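Lodesdale Table Rental: Questions We Get

Can I rent just one table?

Yes. We have no minimum on tables. We do have a minimum on delivery, which is 3 tables, so if you want only one you'll need to come and fetch it. Bring a blanket and a friend who owes you something.

What's the difference between the Clasico and the Bridenix?

The Clasico is a wood table with fixed legs. The Bridenix folds. People who carry tables for a living prefer the Bridenix, and people who get photographed at them prefer the Clasico. Both seat six adults, or eight who are related.

Will all my tables match?

They'll be the same size and height. Wood is wood, and no two tops have the same grain. If this keeps you up at night, we also rent tablecloths.
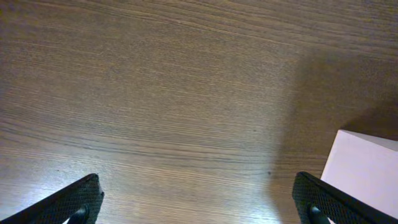

How do I clean one before it goes back?

Wipe it with a damp cloth and dry it. That covers it. Please skip the furniture polish, the lemon oil and whatever your uncle swears by. We have our own products and Merike Urbonaitė, who runs the workshop, has strong feelings about them.

Candle wax?

Leave it alone and tell us. A butter knife has never improved the situation.

What does a damaged table cost me?

Rings and light scratches are on us. Burns, gouges and anything involving a staple gun come out of your deposit. We go over each table at pickup and you're welcome to watch, although it isn't much of a show.

Do you rent for children's parties?

All the time. Ask for the low Cordeiro tables, which come in sets of 18 and are harder to fall off. We'd suggest washable markers. We'd suggest it twice if the form had room.

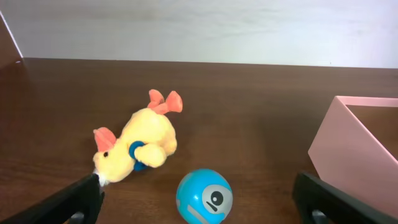

How late can I cancel?

Up to noon the day before, full refund. After that we keep half, as the truck is already loaded and Cor Martens has already complained about it.

Can you deliver to a third floor?

If there's an elevator, gladly. If there isn't, there's a stair fee, and it goes straight to the people on the stairs.

What if it rains?

Then your tables get wet, and so do you. Folding tables can stay out in a drizzle. Wood tables need to come inside or under a tent. We don't rent tents, though we do get asked every November.

What's your biggest order?

161 tables, for a quilt show. They asked us for 500 first. We talked.

Who do I call?

Laimutė Ramanauskas answers the phone from 8 a.m. until 4 p.m. After four you'll get the machine, and it's a good listener.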